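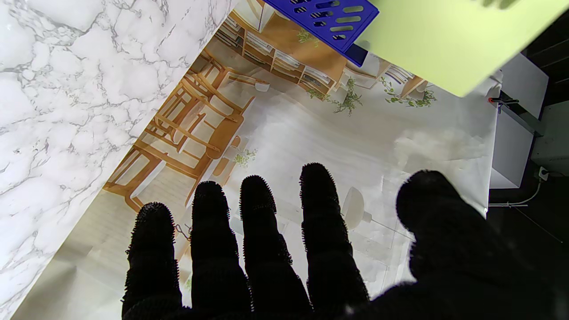
A reading room for Endthorpe, and it's nearly ours

May 1, 2026

I went along to the old seed merchant's in Endthorpe last night expecting ten minutes and a biscuit, and came home two hours later with opinions about chairs. If you haven't heard, the empty ground floor is going to be a reading room, and the plans were out for everybody to have a poke at.

The big printed sheet of a room was what most people made for, me included. It's the look they're aiming at - light wood floor, long wooden table or bench (we couldn't agree which it was), and a row of chairs with slatted backs and pale seats drawn up alongside. There are low-fuss shelves with cubby holes, white books and papers tucked in them, and green stuff trailing all round. I loved it straight away. My neighbour looked at the same sheet and said "who's watering that lot?", which I suppose is fair!

Qianru Long is drawing up the layout, and she was very patient with us. She told me the chairs are the one thing she won't budge on. They'll be wood, they'll have proper backs, and they'll be light enough to shift when the knitting group wants a circle. The pale seats are still up for grabs, and I put in a word for something darker, having seen what my grandchildren can do with a blackcurrant squash.

The shelving is coming from Bovico, who are making it to fit the long wall where the seed drawers used to be. I did ask if we could keep a few of the drawers and the answer was yes, 2 of them, up by the door for leaflets and lost gloves. Lighting isn't settled. I'm very taken with the white dome lamp on the thin stem in the print, and would happily have one at home, but Qianru thinks a thin stem and a busy room may not get along, so we might end up with something fixed to the wall.

Money next, sorry. The February book sale and the soup lunch between them raised £4000, and that pays for the floor and the first run of shelves. Another 103 people have put their names down to give a bit each month, so the table and chairs should follow before the autumn. The plants we're begging. If you've got a spider plant that has had babies, or any trailer that's taken over your bathroom, pot up a cutting and drop it at Tiêu, the café opposite, where they've cleared a windowsill for us.

There was some grumbling about opening hours, and I joined in - 5 o'clock is no good to anyone who works in town. Later evenings are being looked at. The other moan was about noise, with one half of the gathering wanting hush and the other half wanting a kettle. I'm for the kettle.

The plans stay up until the floor goes down, so do call in and write your thoughts in the book by the door. Bring your own pen, the one on the string has run out.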